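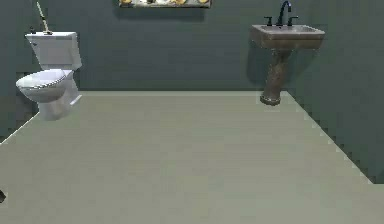 Service Notice: Mondal Household Simulator, Bathroom and Hall Scene Pack

Applies to: Mondal 12 with the Skaltwood navigation module
Severity: High for users who transfer policies to hardware
Status: Patch available
Issued: Saturday, May 1, 2021

Summary

The collision layer in this scene pack can load at the wrong height. When it does, the simulated base drives through thin or low objects and no contact is logged. Fixtures with a large footprint, such as the toilet and the pedestal sink, still register. Long handles, small floor items and cabinet legs may not.

How the fault was found

Kavinda Kanagaratnam at the Zurnville test site ran a navigation policy for 2000 episodes in the pack. The log listed no contacts with small objects. The same policy on a physical base struck a standing brush in the first hour and dragged it under the left wheel. The drive stalled and the overcurrent cutoff tripped. There were no injuries.

Replay of the simulated episodes found 126 in which the base outline overlapped an object mesh with no contact event. Most were in corners, where the planner takes the shortest line along the wall.

Cause

The collision layer is built separately from the visual layer. In the affected build, an offset of 80 mm was applied to the floor plane twice. Anything narrow near the floor was dropped from the layer as noise. The visual layer is correct, so the rendered view gives no sign of the fault.

Objects to check

Corners and furniture bases need a manual check before any log from this pack is used. The small upright brush with the teal head, the short legs of the gray display cabinet and the gap under its stretcher bar are suitable test targets.
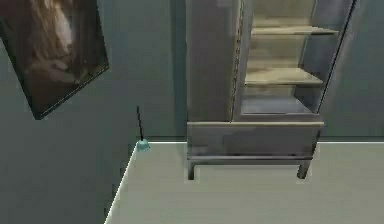

Corrective action

1. Stop any training run that uses the affected build.
2. Install the collision patch from the Gatemgate download page.
3. Delete the cached scene files. The patch does not overwrite them.
4. Turn on the collision overlay and drive the base into the brush at low speed. A contact event must appear in the log.
5. Repeat step 4 at the cabinet legs.
6. Retrain or re-evaluate any policy scored on the old build.

Known limits

The stepped lower edges of the bathroom walls are a rendering matter and are not changed by the patch — the wall colliders are straight. The tilt of the framed picture on the hall wall has no effect on navigation.

Policies trained before the patch must not be run on hardware without a working bump sensor and an emergency stop within reach of the operator.

Contact

Send logs and the build number to Yaqin Xu, Simulation Support, Gatemgate. Replay files should be attached uncompressed.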